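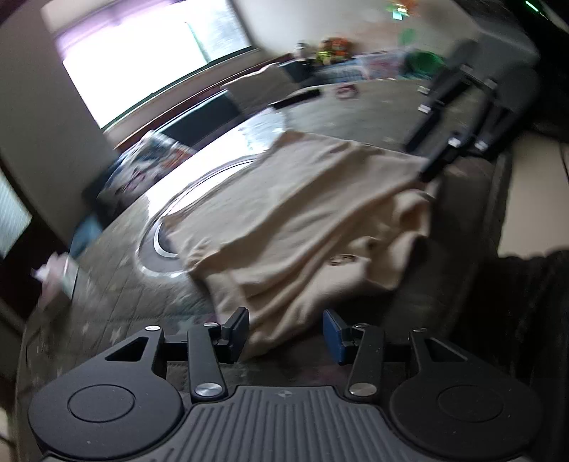 Gripper width signal and camera pose drift apart during long demonstrations

Posted by Gilberto Tello, 04/03/2019
709 views – 3 comments – Share

Hello to all. I am writing the software which turns demonstrations from a hand-held gripper into training data for a cloth folding policy. The work is in normal homes, so I can not control the light very well, and there is often a big window in the room.

My pipeline has two streams. The first is the camera video, from which I calculate the pose with visual SLAM. The second is the opening width between the two finger pads, which comes from an encoder and is written by a small logger we call Chambi. Both streams are started by the same command, and at the start of an episode they fit together well. If the episode is short, I have no problem. But in longer episodes the width says "closed" before the fingers in the video are closed. In the worst recording I had a difference of 15 frames at the end.

The policy learns from this that it must close before it reaches the cloth. In replay the arm closes in the air, just above the edge, and then it moves away with nothing.

I tried to shift the width stream by a constant value. This repairs the end of the episode but it breaks the beginning. I also tried to resample both streams to the same number of samples, and it was better in some episodes and worse in others. Is there a correct method for this, or must I record everything again?

Share – Follow

Evivik_user
Posted a reply

Had the same thing. Use a better computer for logging, mine was dropping packets. After I changed it, it was ok.

Share – 0 comments

Kelly Heywood
Posted a reply

I do not think you must record again, if you saved the raw timestamps. Please check this first.

What you describe is two clocks with different speed. A constant shift corrects only the offset, so it can be right in one moment of the episode and wrong in all others. You need an offset and a scale. I do it like this:

1. Find the moments when the fingers open or close in the video. The pads are always in the same part of the picture, so you can crop this part and measure the distance between them in pixels. If your two pads have different colors it is very easy, a color threshold is enough.
2. Find the same moments in the width stream.
3. Fit a straight line between video time and encoder time. Use a robust fit, because when cloth covers a pad the pixel distance is wrong.
4. Convert the encoder time with this line, then interpolate the width at each video frame.

In one of my sets the logger was supposed to give 1,000 samples for each segment and I found 1,014 when I measured against the video clock. In a short segment you do not see it.

Resampling to the same length is dangerous. It assumes that both streams start and stop at exactly the same time, and usually one of them stops later. That can explain why some of your episodes became worse.

Two more things. Look if your camera has auto exposure. Near a bright window some cameras make the frame rate lower when you turn back to the dark side, and then frame number multiplied by frame period is not the real time. And please plot the residuals of the line. If they make a step – not noise, a step – then you have dropped frames at this place, and you must cut the episode in two parts and fit each one.

Share – 2 comments

Gilberto Tello
Thank you Kelly. The raw timestamps are there for all episodes except the first folder. I made the fit and the residuals are flat in most of them, but in two episodes I see the step you describe. I will split these.

Kelly Heywood
Good. For the first folder you can still try the line fit with the sample index in place of time, but check each episode by eye before you train with it.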